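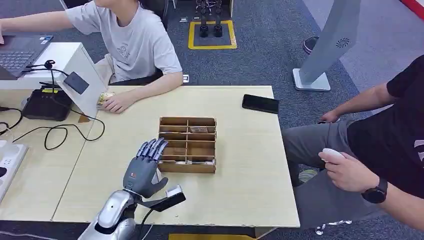 The robot hand setup at the desk, with the compartment tray in front of the hand.

Home | Posts | Notes | Tools | About

Getting the tray planner to stop guessing

5 Feb 2026

I spent most of this week on the part of the planner that decides which compartment a small item should go into, and how the hand gets there without touching the dividers. I'm writing it down mainly so I can find it again in June, when we have to do it for a second tray.

The old version treated the tray as one flat region. Perception gave us a box around the whole thing, and the planner divided it into cells by arithmetic. That works if the tray is square to the desk. Turn it a little and the error adds up as you go along, so the last row is off by enough to put a fingertip on a partition.

The new version fits the grid to the divider edges. Signe Lund wrote the edge fitting and I wrote the part that uses it. Each cell now gets its own pose and its own confidence score. If the score is low, the planner skips the cell and asks for another view.

We replayed 427 logged attempts through both versions. The old one produced 241 plans that stayed clear of the dividers. The new one produced 300. I had hoped for more. Most of the remaining failures come from pale items on a pale wood floor, where the depth edge is weak and the color edge is not much better. Grilberg, our labeling tool, doesn't let you mark an edge as "unsure", so the training data says yes or no to things I can't decide on myself.

The other problem was timing. Hand state and camera frames go through Vivel, our message layer, and the hand messages were stamped when they arrived, not when they were sent. Under load the two drifted 4 frames apart. The planner was correcting for a hand position that was already old. I moved the stamp to the sender and the small wobble before each grasp in the replays went away. That was one line of code and it took me two days to find.

Things still open:

- The thumb is modeled as a straight capsule in Rieger, the collision checker. It is too fat near the tip, so tight cells get rejected when they shouldn't be.
- Restarting the controller loses the fitted grid. It should be saved with the session.
- The config for Virnunano still has the old tray dimensions in it. I keep overriding them by hand.

I'll do the thumb model next. Signe wants to try the edge fitting with a lower camera angle first, and that needs a new calibration, so the order may change.

Contact | Copyright 2026 | Back to top

This site uses cookies to remember your reading settings. Accept | Decline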